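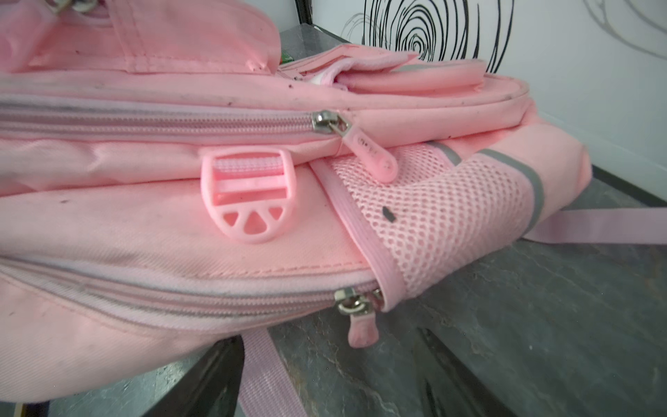

Members of a shared workshop in Balbridge are building a low-cost robot arm that handles everyday bags, and have opened the bench to visitors on Sunday afternoons.

The arm, named Lekholm, has a two-finger gripper and a small camera at the wrist. Its current subject is a child-size problem: a pink backpack with zippers, a mesh pocket and straps. Soft items are harder for the arm than boxes, the group said, as fabric folds and straps shift each time they are touched.

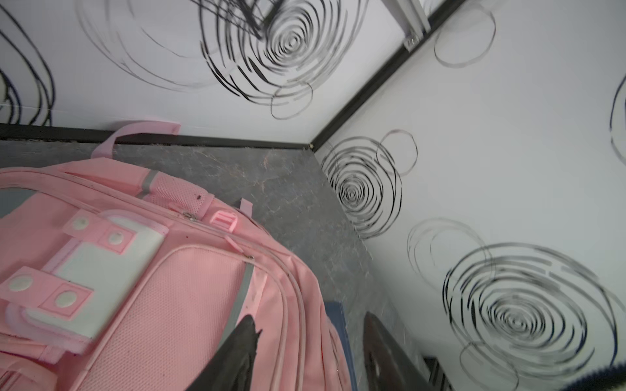 The group has set a target of 300 recorded attempts at gripping the bag before it changes the fingers. It had logged 251 by the end of August. Each session lasts 30 minutes, and the recordings are stored on a computer in the workshop.

Parts have cost $501 so far, paid from member dues. The motor mounts came from Osance, a local machine shop. Plans for the gripper will be posted on the workshop's website once the next set of fingers is finished.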